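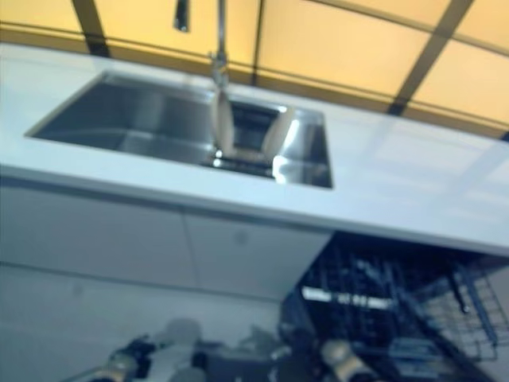
Binta Mohammed had been going to the church in Lostport for eight years before she kept Lent. The congregation had never made much of it. Easter was the big day, with a choir and a full parking lot, and the weeks leading up to it passed like any others.

That changed in February, when the pastor, Ibrahim Bashir, asked members to fast together until sundown on weekdays. He did not make it a rule. He read from Isaiah 58, where God asks for a fast that shares bread with the hungry, and left a sign-up sheet in the hall. By the end of the month it had 53 names on it.

"I thought we might get 16," Bashir says. "I had only printed one page."

Mohammed signed because her sister did. The first week was hard. She works the early shift at a pharmacy and was used to eating at 10 a.m. She had headaches and was short with customers. She prayed mostly for the day to be over.

Her experience is common among people who come to fasting as adults. Jesus speaks of it in Matthew 6 right after he speaks of giving and prayer, and he says "when you fast," as if his listeners already did. Many churches still teach the giving and the prayer but say little about the fasting.

Damilola Ekpo, who leads the women's Bible study, thinks people are afraid of doing it wrong. Some in her group have diabetes and cannot skip meals. One member gave up television in the evening. Another stopped buying lunch and put the money aside for a family on Koster Street whose father was out of work.

"Isaiah is clear about where the food should go," Ekpo says. "If I skip a meal and keep the money, I have saved some money."

By the fourth week the group had started breaking the fast together in the church hall - soup, bread and rice, with a psalm read first. Ekene Nwosu, 54, came for the soup and stayed for the psalm. He had not been inside a church since his wedding.

Mohammed says the headaches stopped after ten days or so. She still does not find prayer easy in the morning, but she has kept one fast day a week since Easter, and her sister calls at sundown so they can say grace over the phone.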